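Search the list archive
Search
All messages This thread By author

Subject: Re: [handheld-grippers] Finger pads wearing shiny, and when to recheck the marker
List: handheld-grippers
December 2021

Hello everyone,

Sorry for the slow answer, I wanted to get through a full service on our own set before I opened my mouth. To save you all scrolling back, the part I'm replying to went like this:

> We have four of the handheld grippers from the Ticona batch and they have been
> in steady use since May. Two of them now let go of anything smooth (bottles,
> mostly). The textured faces on the fingers look fine to me from arm's length
> but feel slick. Do people swap the fingers on a schedule or wait until things
> start dropping? Also, after I took one of ours apart to clean it, the recorded
> opening was off by a little bit at the closed end. Is that the marker, or me?
> And how long should a service take? I'm spending a whole afternoon on each
> one and I'd like to be told that's silly.

First of all, a whole afternoon is not silly. My first one took me longer than that and I had a spring go under the bench which I never did see again. It gets quicker. I can do one now while the kettle cools, and I am not a fast worker by nature.

On the fingers, we used to wait until things dropped, and it was a bad habit. By the time you notice a bottle sliding you have a good pile of recordings where the person was squeezing harder than they should to make up for it, and those are a pain to sort out later. We now log closings for each unit and change the fingers at 1,000, whether they look tired or not. I got to that number the lazy way, by looking at when ours had gone slick in the past. One pair made it to 1,317 before anybody complained, and another was slippery at 502, but that one had been used for a week on something oily and I blame the oil. So treat it as a house rule from one small shop and set your own once you have some history.

The slick feeling may only be dirt, though, so please clean before you buy anything! The little grid on the inside face is wonderful at holding on to hand lotion and cardboard dust. I use a soft toothbrush with warm water and one drop of dish soap, brushing along the grid one way and then the other, and then I leave the fingers out overnight. I stay away from strong solvents, having once turned a nice grippy pair into something like old chewing gum.

While they are off, press along the thick outer rims with your thumb. You are looking for places where the curve has gone flat or the rim has started to come away from the ribs inside. A worn face you can live with for a few days. A rim that's coming away goes in the bin the same day, in my house anyway.

I like to look at the fingers from the palm side when they go back on, with the room out in front of me, and let them sit open in their V. If one leans in more than the other you'll spot it against whatever is behind them much faster than you will looking down at the bench.
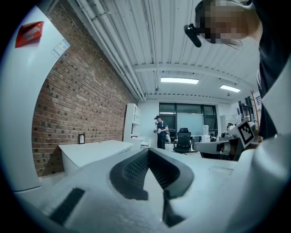 Putting one back together and checking the marker

1. Seat both fingers before you tighten either one. If you do one up fully first, it pulls the slide a hair to its own side and the second finger never sits right. I snug one, snug the other, then go back and finish both.

2. Work the handle through its whole travel, slowly, with nothing in the jaws. You want the same feel all the way. A little gritty patch near the closed end is nearly always dust in the rail, and a dry cotton swab will fetch it out. Please don't oil it. I did that once and made a very effective dust collector.

3. Wipe the square marker and its mount. Look at the black border in particular. If the corners of the border are scuffed or there is a fingerprint across one, the reading will jump about, and you'll spend an evening blaming the software like I did.

4. Check that the marker plate sits flat in its mount. I suspect this is your answer about the closed end being off. When the unit comes apart, the plate gets nudged, and it can go back with one corner a touch proud. It looks fine. Push each corner with a fingernail, and if anything clicks, there's your trouble.

5. Redo the open and closed reading. Fully open, hold, fully closed, hold, three times over. We keep ours in a plain text file next to the service log, and if the three closed readings don't agree with each other I go back to step 4 and don't bother looking any further.

6. Do a short practice run with something smooth and something soft. I use a shampoo bottle and a rolled sock. It's not very scientific but they have been the same bottle and the same sock for the whole Mistotum job, so I know how they ought to feel.

One more thing about the log. Write the finger change down against the unit AND against the pair, if you swap pairs between units. We didn't at first, and we ended up with one body showing 2,511 closings on what I am quite sure were three different sets of fingers. I still can't tell you which.

For spares, we get ours through Korham and they have been good about sending single pairs. If you'd like my service sheet, write to me off the list and I'll send it. It is one page and has coffee on it.

Warm wishes from the Zotance bench, and do tell us how the bottles go after a wash.

Comments (4)

Washed all four last night with the toothbrush. Three are gripping again like new, and the last one has a rim coming away just where you said to press. Thank you, this saved me an order!

Step 1 is a good one. I have been tightening the left one all the way down first for months and wondering why the right one squeaks.

Do you let the marker plate dry before the open and closed reading? Ours smears if I rush it.

Yes, a few minutes, and then a dry cloth over it. I use the kind you get with eyeglasses.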